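Joining two tables for a long lunch -- how do I stop the gap showing?

Posted in Home and Hosting by Umomard

Hello all! I'm hosting a big family lunch in July and I'm so looking forward to it, but I've got one puzzle left. There'll be 9 of us and my dining table only seats 6, so I want to push a second one up against it. They're near enough the same height (the older one is a whisker lower, I think) and I'd love it to feel like one long table. Last time I tried this the cloth sagged into the join and a glass of squash went straight over. My aunt was very good about it.

Do I need a special cloth, or is there a trick to it? And can you serve from the middle, or is that asking for trouble? I can't spend much -- most of the money is going on the food, and I've got my eye on a very large salmon.

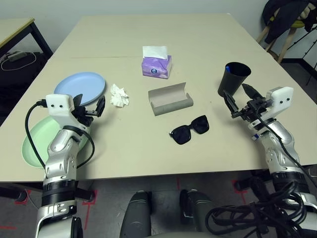
Two table sections side by side, with a light blue plate.

I'm happy to sew if it comes to that, but I'm a beginner, so straight lines only please!

Abdelkrim Hegazy

What a lovely thing to be planning! We do this every summer and it's easily my favourite meal of the year, so let me pass on everything I've picked up.

Start with the heights. Put a straight edge across the join (a long ruler or a spirit level will do) and see which side drops. If it's only a whisker, fold some card and slip it under the legs of the lower table, the same thickness under each one. Felt pads are even better on a hard floor, and they stop the whole thing creeping apart when people lean on it.

Then tie the legs together where the two tables meet. I use wide cotton tape, wound round three times and knotted on the inside where knees won't find it. It takes two minutes and it makes a huge difference!

Now the good bit -- the underlay. Get an old blanket or a flannel sheet and lay it over both tables before the cloth goes on. It bridges the gap, it softens the noise of the cutlery, and glasses sit far more steadily on it. Pull it tight and pin it underneath at the corners. Ours is a brushed cotton double sheet that has been through the wash 200 times and it's perfect. 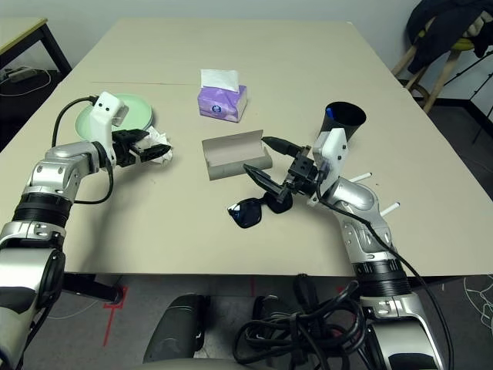
For the cloth itself, measure the full length and add a hand's width of drop at each end, or more if you like it to look grand. Two cloths overlapped work just as well as one long one. Put the overlap well away from the join and hide it under a runner. No sewing at all! If you do fancy having a go, plain cotton off the roll with a straight hem is a very friendly first project, and you'll use it for years. Wash it before you cut, though, as cotton can shrink quite a bit.

As for serving, yes, go down the middle, but keep the heavy dishes and the water jug off the join. I'd give the salmon the bigger table all to itself -- it deserves it. Bread and flowers can go over the gap quite happily.

Do come back and tell us how it went, I want to hear about that fish.

Dunstan

Agree with the blanket. Bulldog clips work too.

Oro from Kument

We just leave the gap and use two cloths in different colours. Looks cheerful and the children like having their own end. Watch where you put the chairs, mind, as whoever sits at the join gets a table leg on each side of them. I'd put somebody small there.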